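Gathering Demonstrations for a Kitchen Arm in Simulation
Project report, second year, Robotics and Control

1. Aim

The aim of our project was to collect a set of demonstrations that a learning system could copy from. We did not design the learning system. That part came from an earlier project called Kurek, which takes recorded movements and the matching camera views and tries to produce the next movement by itself. Kurek had only been tested on a bare table with blocks, and our supervisor wanted to know how it would cope with a kitchen.

We set ourselves a target of 300 good demonstrations across 10 tasks. Examples of the tasks are moving a pot, opening a drawer, closing the dishwasher and turning on the tap.

2. Set-up

All the work was done in a simulator called Hatora, which runs on the lab desktops. One student drives the arm with a hand controller made by Telteck, and a second student watches the log and marks each attempt as kept or thrown away. The simulator saves the joint positions, the state of the gripper and the views from the cameras. We used one view of the room and one close to the gripper, because Kurek expects both. 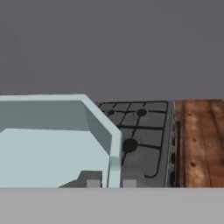 Choosing the close view took longer than we had planned. Kurek shrinks every picture before using it, so small objects can disappear if they are far from the camera. A close camera helps with that, but it brings a problem of its own. With the gripper next to the hob it covers a large part of the picture, and the burners on the left are partly or fully hidden behind it. The person driving has the same difficulty if they look only at this view. We kept the camera where it was and told drivers to use the room view for the approach and the close view for the last part of the movement.

3. Collecting

We worked in sessions of an hour, swapping roles halfway through. At the start of each attempt the simulator moved the loose objects a little and gave the arm a slightly different starting position. An attempt counted as good if the task was finished, nothing was knocked over and the arm had not paused for long. The rule about pauses was added in the second week. Early recordings had a lot of waiting in them while the driver thought, and a model trained on these also learnt to wait.

Approaches were the other thing that had to be kept under control. Each of us had a favourite way of reaching the hob, and one of us always came in from the right.
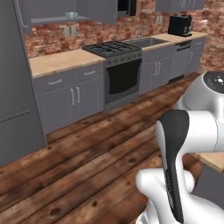 We wrote a short list of approach directions and worked through it in turn, so that no single route made up most of the data. This slowed us down at first – two of the directions were awkward and had a high failure rate – but the recordings became more varied.

Drawers were the hardest task. The finger had to go behind the pull without pushing the drawer shut, and the controller gives no feeling of contact. We threw away 29 drawer attempts in one session.

4. Storage

Files were named by task and driver and copied to Jivau, the department's shared store, at the end of every session. We lost one afternoon of work in November when a copy failed and the desktop was cleared overnight. After that we checked that the files opened before logging out.

5. Results so far

We reached the target of 300. Kurek has been trained on the full set once. It does well on closing the dishwasher, fairly well on moving the pot and badly on drawers, where it often stops short of the handle. A group taking this further should aim for 1,000 demonstrations and put most of the extra ones into drawers. We would also try a second close camera on the other side of the gripper – the software allows it, but we ran out of time to test it.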